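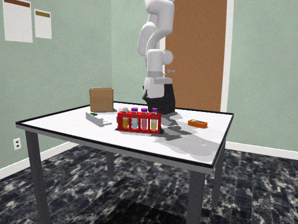 Figure 1. Table with a white top and black edge trim.

Filed under: Student Work / Fashion & Textiles / Final Reports

Search reports by title or keyword

Cutting a Wrap Skirt With Less Waste

The aim of this project was to redraft a basic wrap skirt so that less cloth ended up on the floor. The starting point was the skirt pattern we were given in the first-year Imitz course, which has a curved hem and a shaped waistband. Both leave odd pieces that are hard to use. I kept the length and the wrap, and changed nearly everything else.

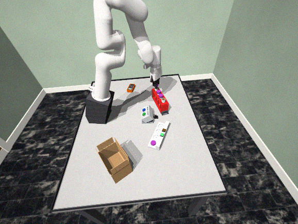

Delphine Rusk

The cloth was a mid-weight cotton twill from Govex, bought as one bolt end. I cut the original pattern first and weighed what was left over, which came to 598 grams. For the second version the panels were squared off and the shaping moved into darts and a pleat at the left hip. The ties came out of the strip along the selvage. Scraps from this cut weighed a little under half as much.

Version 3 went back to a slight curve at the front edge, because the square corner dragged when the wearer sat down. It cost some cloth — less than I expected — and the skirt hung better. All seams were flat felled. The hem is 50 mm, turned twice.

The finished skirts were shown in September at the Fladari hall with the rest of the Echeverri workshop group, and people who tried them on could leave comments.
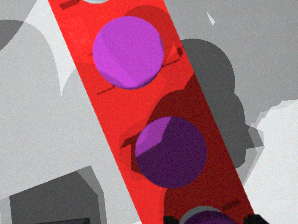

I would wear the pleated one to work, one comment read, but the ties are too short to go around and knot at the front, and they slip.

The point about the ties is fair. They were limited by the width of the strip, and joining two lengths would fix it with one extra seam. I also did not wash the cloth before cutting, so the weights only apply to unwashed twill. The next draft will add 100 mm to each tie and use a smaller pleat.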